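Notes from the back kitchen: what the arms are doing to our days

It has been 17 weeks since the first arm was bolted down at our Clutley site, and I promised I'd write something for the newsletter once I'd worked next to one long enough to have an opinion. I have several!

For those of you over in the Fledau office who have never been down here, Clutley is where we do the sorting and resetting for the rental kits. A kit goes out to a preschool or a play center, it comes back as a big jumbled box of cookware and toy food, and somebody has to get it all back into order before it can go out again. For years that somebody was whoever was on shift, standing at a long table with a checklist and a bin. I've done it since I started. I can repack a Kana kitchen set with my eyes closed (please don't ask me to prove it, I tried once and put the whisk in with the puzzle mats).

So when the memo dated 03/09/2026 came around saying the second arm was approved and we'd be moving two more tables over, I got a lot of messages asking the same thing: are you all going to have jobs? Short answer, yes. Nobody on the Clutley floor has been let go, and we've had that in writing since June. The longer answer is that the job has changed shape, and I'd like to tell you how, because I think people are picturing either a miracle or a disaster and it's really a lot of small stuff.

The biggest change is that I spend much less time bending over bins. My back is thrilled. The old way, you'd grab, turn, check, place, grab, turn, check, place, and by the end of a shift your shoulders were up by your ears. Now I lay things out, I start a run, I watch, and I step in when it needs me. It needs me a fair amount! Hard, simple shapes are the easy part. Give it a plain cup and it looks like it's been doing this all its life. The soft, floppy and awkward pieces are where I earn my pay.

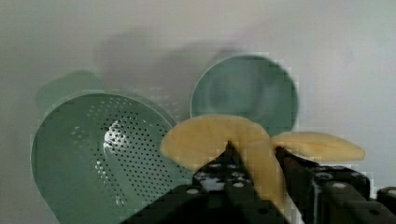
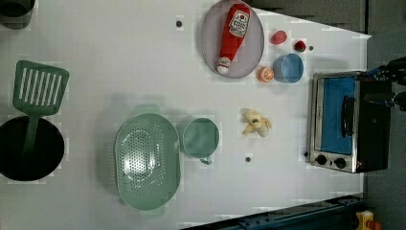
The toy banana, the green colander and the toaster oven are all part of the mix at my table.

The peeled banana is my nemesis, by the way. A person picks it up without a thought. For the arm, every one of those peel sections is a new question, and where you take hold of it changes how the whole thing hangs. We had a run of bad days in the spring when it kept dropping the thing, and I got so invested that I was staying past my break to see if the next try would go better. I've never felt that way about a banana before and I hope I never do again.

What surprised me is how much of my old know-how turned out to be useful. When the setup crew from Bachmann came in, I figured they'd do their thing and we'd be handed a manual. They did hand us a manual (it is long, and the index is terrible), but they also spent four days just asking us questions. Which pieces get stuck inside other pieces? What do you pick up first? Why do you always move the bowls before the plates? I hadn't known I always moved the bowls before the plates. I went home and told my family about it over dinner and they were very polite.

Now, the parts I don't love. It's quieter, and I miss the noise. Four of us used to stand along one table and talk the whole shift, and now we're at separate stations with our eyes on separate things, so you save it all up for lunch. We asked to have two of the stations turned to face each other, and that got done last month, and it's helped a lot. If you're planning a move like this at another site, ask about the floor layout early. Once the rails are bolted in, nobody is in a hurry to move them.

The other thing is a different kind of tired. My feet and back feel better, but watching closely wears you out in a way I wasn't ready for. The first few weeks I'd get to the end of the day and not be able to decide what to make for supper. We now swap off between watching and hand packing every couple of hours, and I'd fight anyone who tried to take that away. Hand packing used to be the chore and now it's the treat, go figure.

Numbers, for those who like them: the tables went through 3322 pieces last month with the arms and us together, and the target we'd been given was 2000. I want to be fair here and say that part of that is the new bins, which we'd been requesting for ages and which finally showed up at the same time as everything else. So please don't give the robots all the credit. Those are very good bins.

Training has been better than I expected. Everybody on the floor got the same course, including the part-timers, and you can repeat any section as often as you want. I took the section on restarting after a stop three times. The trainers never made me feel silly about it, and I'm now the person people wave over when theirs stops, so it paid off. There's also a small pay bump once you finish the course. If yours hasn't shown up on your stub yet, go ask, mine took two pay periods and one slightly grumpy email.

The second arm goes live as soon as the last of the wiring is signed off. We'll be running it with the plain cups and plates to begin with, and the soft toys will stay on the hand table for now (yes, including the stuffed vegetables, I've had that question already). Anyone from Fledau who wants to come see it is welcome. Send a note to the Clutley front desk so there's a badge waiting for you, wear closed shoes, and come before lunch if you can, because that's when we've got the full kitchen set out.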